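# Desktop tower (inside of)

The inside of a desktop tower is the part of the computer most people own for years and never look at. I've been opening these things up since I was a teenager, and I wrote this entry for the Sunuso household repair wiki because our old one was two sentences long and one of them was wrong. Frøydis Boström fixed my spelling, and Nazma Siddiqui argued with me over the cable section (she won).

## General layout

A tower is a metal box with a big green board in it and a cage for the drives. The board is the motherboard. Everything else plugs into it, either directly or at the end of a cable, and once you've got that in your head the whole mess gets a lot friendlier! The power cables are usually the loud ones, in red, yellow and black. The thin flat ones are SATA cables, and they carry data between the board and the drives.

Office machines of the sort we get at Zarcombe were made to be serviced quickly, so you'll see plenty of blue plastic in them. On a lot of these, blue is the maker's way of saying "you may touch this bit." Drive trays and rails are the classic spot for it. I love this and wish every appliance did it.

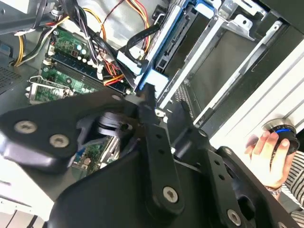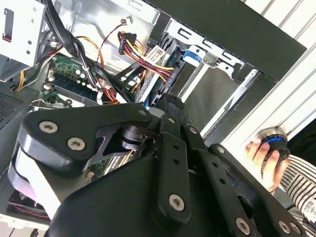
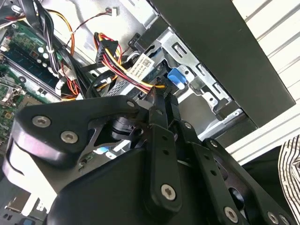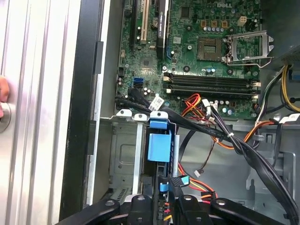
## Memory

Memory modules, or sticks, sit in long narrow slots with a clip at one or both ends. Push the clips outward and the stick pops up a little, then lift it straight out by the edges. Going back in, line up the notch first. It takes more force than feels polite. My first time I was so gentle that the stick never seated, and I spent a whole Friday blaming the power supply.

## Processor socket

The processor lives under a metal bracket held down by a lever. On many Intel-type boards the tiny gold contacts are in the socket itself, and they bend if you so much as sneeze on them. Keep fingers, sleeves and screwdrivers away, and put a plastic cover on if the socket's going to be left without a chip. I've straightened bent contacts with a needle exactly 2 times and I'm not offering to do it again.

## Cables

Nazma's rule is to pull on the plug and never on the wire, and to take a phone picture before unplugging anything. My own rule was "you'll remember," and see above for who won. SATA plugs are L-shaped on the inside, so they only go on one way. Big power plugs have a latch you squeeze while you pull. If a plug won't budge, look for the latch again before you get out the pliers.

## Dust

Fans and vent grilles collect most of it. Use short puffs of air and hold the fan blades still with a finger while you do it. Lakmal Kumarasinghe takes his outside, even in December, and his workroom is much nicer than mine.

## See also

- Drive rails and trays
- Gikard screw chart (Sipho Kekana's version, the other one's out of date)
- Power supplies, and why we don't open them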